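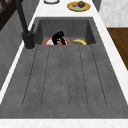

剧本改到现在这一稿，已经和最初的提案差得很远，制片方对此并不避讳：故事从港口移到了内陆，主角的年龄往上调了十几岁，原先的双线结构也并成了一条。Millel影业的一位制作负责人是在八月的项目说明会上讲这番话的，随后公司确认，悬疑片《盐仓》已经完成主要融资，将于冬季开机。

首页　电影　剧集　电影节　票房　专题　订阅

《盐仓》改编自一部同名中篇小说，讲述一名退休审计员回到家乡小镇，替过世的兄长清点一座停用多年的盐仓，在旧账簿里发现一笔对不上的款项。小说首印3,000册，出版后没有引起太多注意，后来因为被改编成广播剧，才陆续有制片公司前来询价。Millel影业在前年买下电影改编权，期限内曾续约一次。

影片由Millel影业与Dandel制片联合出品。按照双方的分工，Millel负责剧本开发和前期筹备，Dandel负责拍摄期间的现场制作，并承担一部分后期费用。两家公司此前合作过一部低成本剧情片，该片在几个地区性影展放映后转入流媒体平台，没有进行大规模院线发行。

海外销售由Mengal国际代理。该公司表示，会在秋季的电影市场上向买家介绍项目，届时提供完整剧本、分场预算和一支概念短片。目前已有两个地区的发行商提出预购意向，合同尚未签署，公司没有透露具体是哪些地区。

拍摄周期定为45天。外景主要在Tanden取景，当地有一片保存较完整的旧仓储区，剧组已经与管理方谈妥使用时间。盐仓内部的戏份则在摄影棚里搭景完成，美术部门从上月起开始制作布景。制作负责人解释，原址的屋架承重有限，无法悬挂灯具，而剧本里有将近一半的场次发生在室内夜间，放在棚里更容易控制进度。

剧组同时公布了群众演员的招募计划，总人数为400人，多数用于影片中段的集市场面。报名者须年满十八岁，能够连续参加三个拍摄日，会说当地方言的优先考虑。报名渠道将在开机前一个月开放，食宿和交通补贴的标准到时一并公布。

演员方面，主角人选已经确定，但合约中对公布时间有约定，两家公司都没有提供姓名。饰演主角侄女的年轻演员仍在试镜。导演是第二次执导长片，处女作是一部以渡轮为背景的家庭剧。摄影、剪辑和录音的主要人员沿用了导演上一部影片的班底，配乐另请他人，合约正在商谈。

对于改编幅度，原著的读者看法不一。有人在书友论坛上留言，认为小说里港口的潮气和盐味是很重要的部分，搬到内陆以后气氛会变；也有人觉得双线叙事在书里就显得吃力，合并是合理的做法。原作者没有参与编剧工作，但读过第三稿和第五稿，并就账簿的书写格式和年代用语提过修改意见，这些意见大部分被采纳。

按照目前的时间表，影片将在明年春天进入剪辑，夏末完成混音。Millel影业说，成片长度预计不超过两小时，首映地点还没有决定，会先向电影节报名，再安排院线档期。Dandel制片补充，本地发行由其下属的发行部门负责，排片规模要看影展之后的反应。

小说的新版也在准备当中，出版社计划在影片上映前推出，附录收入作者的一篇创作札记，封面不使用剧照。

最后更新：下午4:20

相关报道
Dandel制片调整下半年片单，两部喜剧延后
Tanden旧仓储区开放剧组取景申请
Mengal国际签下三部纪录片的海外销售权
广播剧改编电影：近年几个项目的进展
秋季电影市场参展公司名单陆续公布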